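Teaching a two-armed robot to stack blocks by remote control

Stacking blocks is my favorite first task for anyone learning to teleoperate. You get to practice reaching, grasping, lining up and letting go, all in a few seconds, and when it goes wrong you just pick up the blocks and start over. These steps are the ones we use at Jodusholm with our two-armed setup (we call it Calla), but they should carry over to most rigs where you drive the arms with a pair of hand controllers.

What you need

A robot with at least one working gripper, controllers you can hold without cramping, a flat matte work surface, a roll of colored tape and a few blocks. Bright, plain colors are great. We use blue, red and yellow.

Step 1: Tape out the table

Run strips of tape across the surface in both directions so you end up with big cells. It doesn't have to be pretty! Kinks and ragged ends are fine. The grid is there so you can say "start in the second cell from the left" and everybody knows where that is. Photograph it when you're finished, and if a strip peels up, put it back where it was before you record again.

Step 2: Warm up without recording

Drive the arm over the table for a few minutes with the recorder off. Open and close the gripper. Hover above a block, back away, come in again from the other side. Johanna Gasser, who trained most of our operators, has new people do this for 7 minutes before their first session, and I've come to love it as a habit even now.

Step 3: Park the arm you aren't using

If the task only needs one arm, move the other one well clear of the table and leave it there. Do this before you hit record. An idle arm that drifts into the work area halfway through a run will end up in your training data, and you'll be hunting for it later.

Step 4: Record a stack

Place your blocks in different cells and press record. Then:

Grip the first block, carry it to the target cell and set it down. Ours is the blue one.

Go back for the red block. Lift it high enough to clear the first one, move sideways, then lower it slowly.

Pause for a moment after each release, then lift straight up. Most knocked-over stacks come from pulling the gripper away at an angle while a finger is still touching.

Fetch the yellow block the same way. It often comes up tilted in the fingers, so turn the wrist until it's level before you bring it over the stack.

Stop recording with the gripper open and away from the blocks.

Keep your speed steady the whole way through. Slow is fine, but long hesitations in midair teach the robot to hesitate too – I learned that one the hard way, on a policy that hung over the table thinking about its life choices.

Step 5: Change the starting spots

After every 3 runs, move the blocks to new cells and turn them a little. Swap which side they start on. It's tempting to leave everything where it is when you're on a roll, but variety is what makes the result so much fun to watch later.

Step 6: Review and throw some out

Play every run back at double speed. Drop the ones with collisions, double grasps or a stray arm. In August we recorded 601 runs and kept 584, and the policy trained on those was our best yet.

Small corrections are worth keeping. If the block lands a little crooked and you nudge it straight, leave that run in.

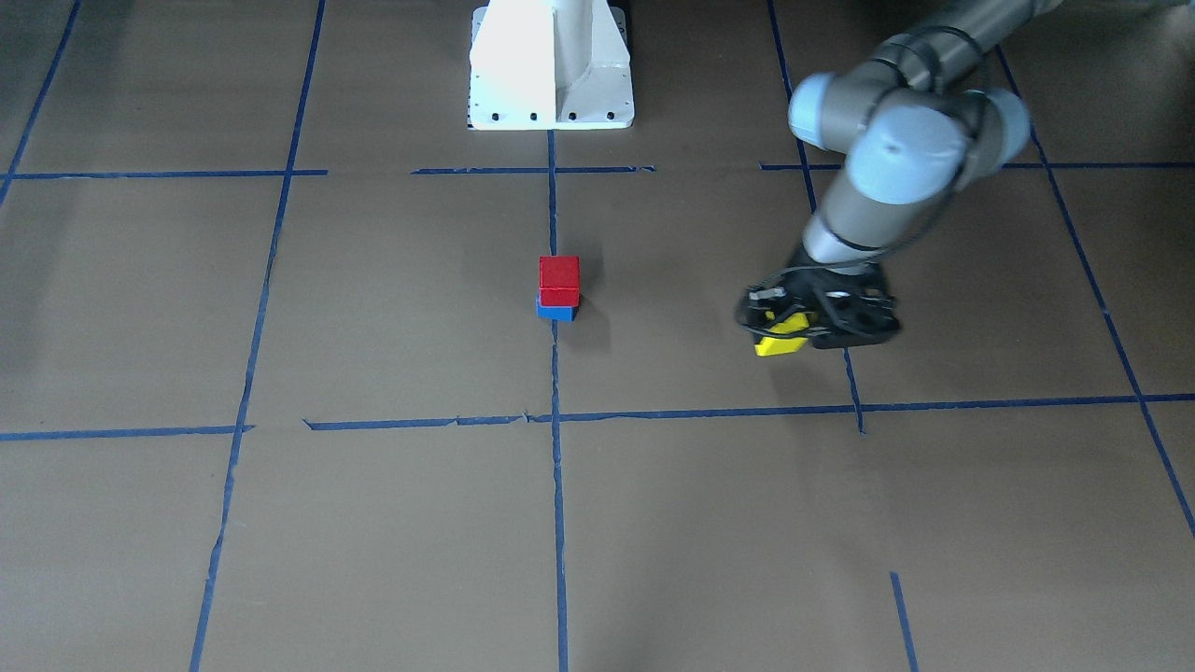
Once three blocks feel comfortable, try the whole task again with the other arm. Your hands will complain for the first few runs, and then it clicks!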